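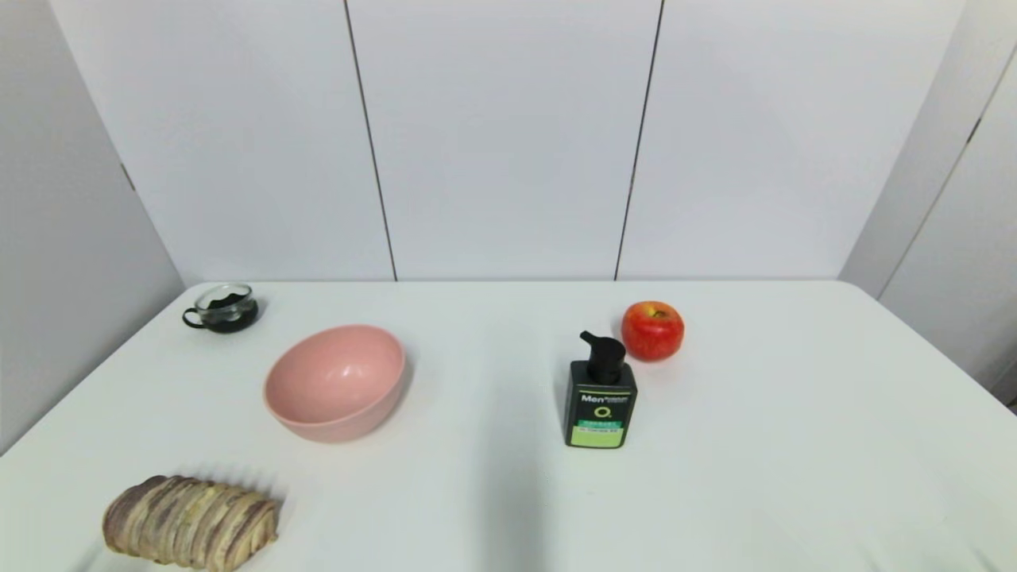 Collevico Worktop, White, Matt

Home
Tables and worktops
Wall panels
Trade orders
Contact

The Collevico is a plain white worktop for kitchens, utility rooms and small studios. It is supplied as a single slab with a smooth face and no pattern, and is meant to stand against white wall panels of the Sowah type, which rise directly behind the back edge.

Load: up to 32 kg spread evenly over the surface.
Legs: 2 pairs, bolted from below.
Order code: 2000-W.

The surface suits mixed daily use. A glass cup, a bowl, a loaf, fruit and a pump bottle can share it without mats, though coffee and other dark liquids should be wiped up the same day. Strong colours such as salmon pink or apple red read clearly against the white. Soaps and body washes do not mark the face if rinsed off with plain water. Do not use scouring powder or wire wool.

Under overhead light the finish gives soft shadows and little glare. Fit the top before the panels if the room allows. Panel joints show as thin dark vertical lines and need not line up with the ends of the top. Leave the back edge unsealed until both are level.

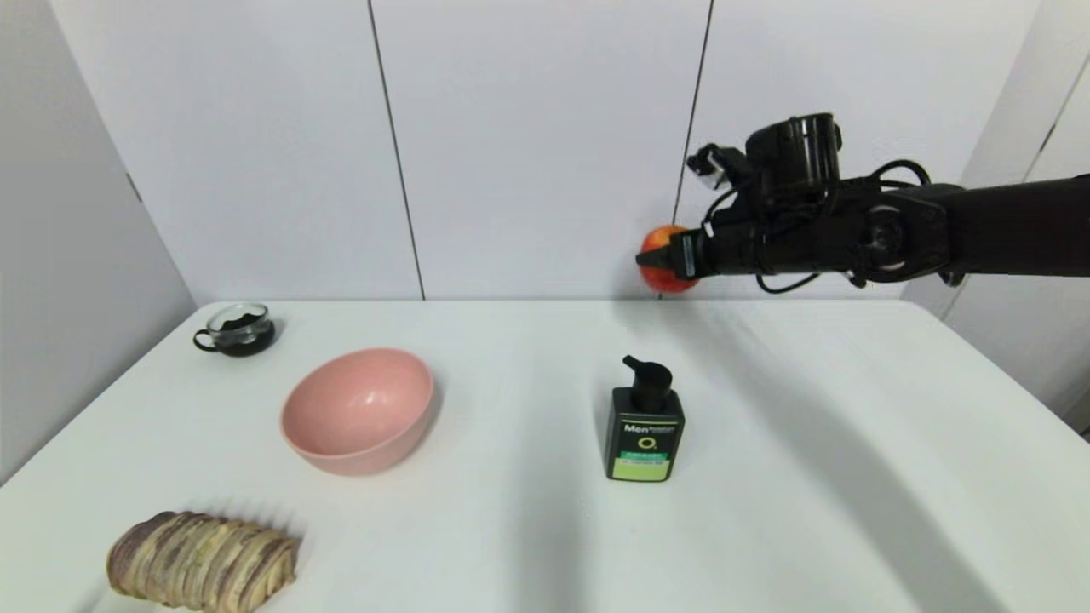
Noemí Valdovinos writes that her top has stayed level against the panels, but that crumbs collect along the back edge and a bead of white sealant would have been worth doing at the start. She also asks for a deeper version.

A deeper version is not made at present. White sealant is sold separately in the Clurar range and needs 17 hours to cure.

Related items
Sowah wall panel, white
Clurar sealant, white
Pumuten leg set, adjustable
Collevico end strip

Last updated: March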